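Section 4 of the Vestard bench manual covers the handling, sorting and storage of flexible circuit boards between inspection and final fitting. Read Section 3 (Bench preparation) first. The steps below assume that the table has been wiped down and that the operator is grounded.

## 4. Handling and storing flexible boards

### 4.1 Scope

The procedure applies to thin flexible boards supplied without a stiffener, and to boards with a stiffener on the connector end only. Rigid boards are covered in Section 5. Boards with soldered batteries are excluded and must go directly to the Saarela cabinet.

### 4.2 Items required

- One plastic storage bin with divider, clean and dry
- Antistatic liner sheets, cut to the size of the bin floor
- Antistatic sleeves, Trudley size 2 or equivalent
- Wrist strap and grounding cord
- Lint-free cloth
- Batch labels and a fine-tip marker
- Storage log

**CAUTION:** Common plastic bins are not antistatic. Unless a bin carries a bench approval label, treat it as ordinary plastic and use it only with the liner and sleeves.

### 4.3 Preparing the bin

1. Remove all contents from the bin, including old labels and loose liner scraps.
2. Wipe the inside walls and the floor with a lint-free cloth. Do not use solvent. Solvent leaves a haze that can be mistaken for wear at the next inspection.
3. Run a gloved finger along the rim and the divider. Reject the bin if there is a burr that could catch a sleeve.
4. Place one liner sheet flat on the floor of the bin. The liner must not ride up the walls.
5. Set the bin at the back of the table, long side toward the operator. Leave the working area in front of it clear.
6. Attach a batch label to the outside. Write the batch number and the operator's initials – nothing else.

**Note:** Labels go on the outside wall only. Adhesive residue on the inside is a reason for rejection.

### 4.4 Picking up a board

1. Put on the wrist strap and check the cord connection at the table.
2. Take one board at a time. Boards lying on top of each other must be separated by lifting the upper one, never by sliding it.
3. Grip the board near one end, across its width. Keep clear of exposed contacts.
4. Lift until the board hangs or stands free of the table. A gentle curve is acceptable.
5. Check the printed markings for legibility and compare the part number with the work order.
6. Turn the board and check the edge along its full length for nicks or lifted layers.

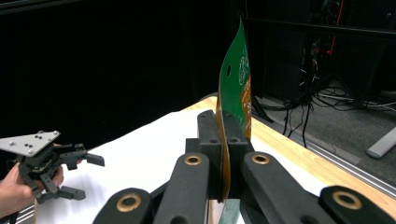
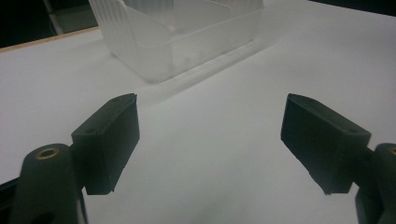
Hanne Rantala has asked that step 4 be made stricter. In her view "a gentle curve" leaves too much to the operator, and boards from the February deliveries were being bent far more than they needed to be before they reached the bin. She would prefer that every board longer than the sleeve be supported at both ends from the moment it leaves the table. The request has been accepted for long boards only. See 4.5.

### 4.5 Bending limits

1. Do not fold a board. A visible crease is a defect even if the board passes the electrical test.
2. Do not bend a board at a hole, a connector or the end of a stiffener. Strain collects at these points.
3. Do not bend the same area back and forth. If a board has to be turned over, turn the whole board.
4. Support long boards at both ends. A long board is any board that extends past the open end of its sleeve.
5. If a board has been packed in a roll, lay it flat on the table and leave it for 20 minutes before sleeving. Do not press it flat with a weight.

**CAUTION:** Never straighten a creased board by bending it the other way. Tag it and place it in the reject tray.

### 4.6 Sleeving and loading

1. Open the sleeve fully before bringing the board to it.
2. Insert the board with the marked face toward the clear side of the sleeve.
3. Press out excess air with the flat of the hand, working from the closed end.
4. Fold the flap once. Do not tape it.
5. Place the sleeved board in the bin, flat, flap toward the divider.
6. Repeat until the compartment holds 11 boards, then place a liner sheet on top and continue in the other compartment.
7. Keep different part numbers in separate compartments. If a third part number is present, start a second bin.

Boards must lie below the rim on all sides. A sleeve that stands up against the wall will take a set within a few days.

**Note:** The limit per compartment was 19 in the previous issue of this manual. Bins loaded to the old limit need not be unpacked, but must not be stacked.

### 4.7 Storage

1. Close the bin or cover it with a liner sheet held by two clips.
2. Enter the batch number, the part number and the shelf position in the storage log.
3. Store on an interior shelf, away from windows and heating.
4. Stack no more than two bins, and only if both have lids.
5. Move older batches to the front of the shelf when a new batch is added.

### 4.8 Faults and remedies

| Fault | Likely cause | Remedy |
|---|---|---|
| Board does not lie flat | Packed in a roll | Lay out as in 4.5, step 5 |
| Sleeve clings to bin wall | Liner missing or too small | Replace liner |
| Markings smudged | Handled on printed face | Wipe once, dry; reject if unreadable |
| Crease near connector | Lifted by loose end | Tag and reject |
| Edge layers lifting | Damage in transit | Tag, report to receiving |

Rejects are collected by Jarmo Kinnunen at the Plarkmont bench. Attach the tag to the sleeve – not to the board – and give the step at which the fault was found.

### 4.9 Changes in this issue

- 4.5, step 4 added.
- 4.6, compartment limit lowered.
- 4.8, row for lifting edge layers added.

Issue approved by Tuulikki Koivisto, June 2021.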